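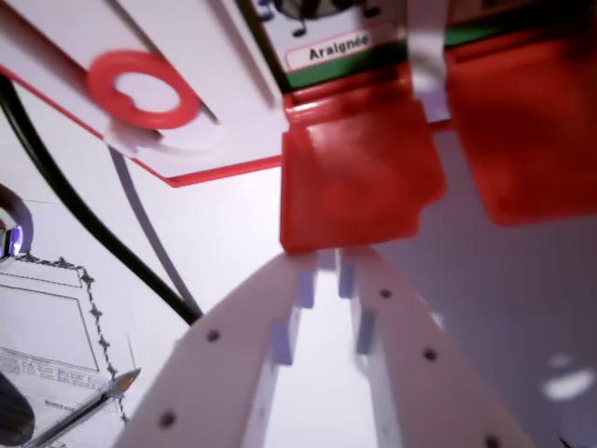
장난감을 버리지 못하는 어른에 대하여

5월이 되면 나는 해마다 베란다 창고를 정리하겠다고 마음을 먹고, 해마다 상자 하나를 열었다가 그대로 닫는다. 아이가 어릴 때 가지고 놀던 것들이 들어 있는 상자다. 바퀴 빠진 자동차며 짝이 안 맞는 블록이며, 누가 봐도 쓸 데가 없는데 손에 쥐면 또 내려놓기가 어렵다. 올해도 저녁 먹고 잠깐만 본다는 게 밤 열한 시가 넘어 버렸다.

우리 동네에는 가뮤르니스라는 작은 장난감 대여점이 있었다. 한 달에 한 번 골라 와서 실컷 놀고 돌려주는 곳이었는데, 선반에 장난감이 400점쯤 있었던 것으로 기억한다. 돌려줄 때마다 아이는 울었고, 솔직히 나도 조금 서운했다. 그래도 다음 집 아이가 기다린다고 하면 훌쩍이면서도 제 손으로 반납함에 넣곤 했다(그 뒷모습이 지금도 눈에 선하다!). 물건과 헤어지는 법을 나보다 아이가 먼저 배운 셈이다.

요즘은 빌리기보다 사기가 훨씬 쉽다. 누워서 손가락만 움직이면 다음 날 아침 문 앞에 와 있으니 말이다. 나도 그렇게 산 것이 많아 큰소리칠 처지는 못 된다. 다만 쉽게 온 것은 어쩐지 얼굴이 잘 기억나지 않는다. 콜라도라는 상표의 기차 세트는 몇 주를 망설이다 샀는데, 값도, 사 들고 오던 길의 날씨도, 현관에서 신발도 안 벗고 상자를 뜯던 아이 모습도 다 생각난다. 지난겨울에 산 것들은 무엇이었는지조차 가물가물하다.

그래서 나는 동네마다 대여점이나 고쳐 쓰는 가게가 하나씩은 있었으면 좋겠다고 생각한다. 구청에서 도서관 한쪽을 내어 주어도 좋겠고, 아파트 빈 관리실이어도 좋겠다. 소독은 누가 하느냐, 부품이 없어지면 어쩌느냐 하는 걱정이 따르겠지만, 책도 처음에는 다 그런 걱정을 하면서 빌려주기 시작했을 것이다. 낙서 좀 있고 모서리가 닳은 책을 우리는 아무렇지 않게 빌려 읽지 않는가.

상자는 결국 반만 비웠다. 기차는 남겨 두었고, 블록은 조카네에 보내려고 씻어서 채반에 널어 놓았다.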